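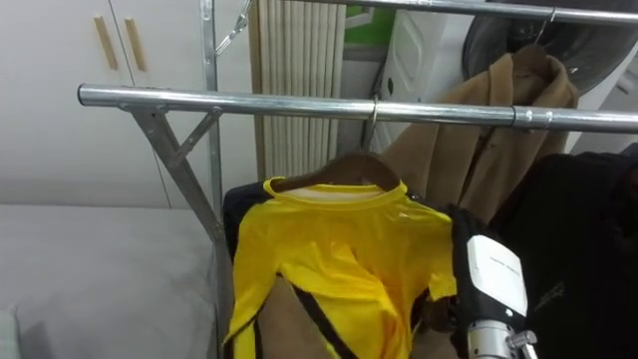 FESTWOOD — Bemow, the garment care company that washes, repairs and returns clothing for rental shops and sports clubs, has moved its hanging work over to two-armed robots at its Festwood site, and the nine people who used to do that work by hand now have different jobs.

The change took effect in October after a trial that started in the spring. The robots take shirts, coats and other pieces on hangers and move them on and off the racks. People still check each garment, decide what needs repair and handle anything the machines pass over.

"The reaching was the worst of it," said Darlene Marchand, who spent 11 years on the racks and now works at the inspection table. "You had your arms over your head most of the shift. I don't miss that. I do miss walking around."

The site handles up to 1547 garments a day in the busy season, according to plant manager Primo Bianchini. He said the robots are slower than an experienced worker on a single piece but keep going through breaks and into the evening, when the company has had trouble filling shifts.

No one was laid off, Bianchini said. Four of the former rack workers went to inspection, three to the sewing room and two to a new position the company calls robot attendant. Attendants watch the machines, clear stuck hangers and take over when a sleeve or a collar gets caught.

Pay was a sticking point. The first offer for the attendant job was the same hourly rate as rack work, and workers pushed back, saying they were being asked to learn a technical job for no extra money. Under the agreement reached over the summer, attendants get an additional 70 cents an hour and paid training. Inspection staff stay at their old rate until a review next year.

Dilani Sikder, one of the two attendants, said the training was useful but short.

"They showed us how to stop it, how to restart it and who to call," she said. "The rest we worked out on the floor. Slippery fabric is hard for it. Sports shirts slide off the hanger if the shoulders aren't set right, so I watch those."

Heavier coats cause fewer problems, she said, but they hide what is hanging behind them, and dark clothing packed close together sometimes has to be spread out by hand before a robot can pick one piece.

Aldo Zuccaro, who represents the workers at the site, said he wants the no-layoff promise in writing past next year. He also raised the pace at the inspection table, where garments now arrive in a steady line and there is less time between pieces.

"The lifting is down and we're glad of it — but the table has become the place where everything piles up," Zuccaro said.

Bianchini said a second inspection table is on order. The company has also put out stools and now rotates people off the table every two hours.

Bemow has not decided whether to bring the robots to its smaller site, where the aisles are narrower. Workers there are to meet with management before any trial begins.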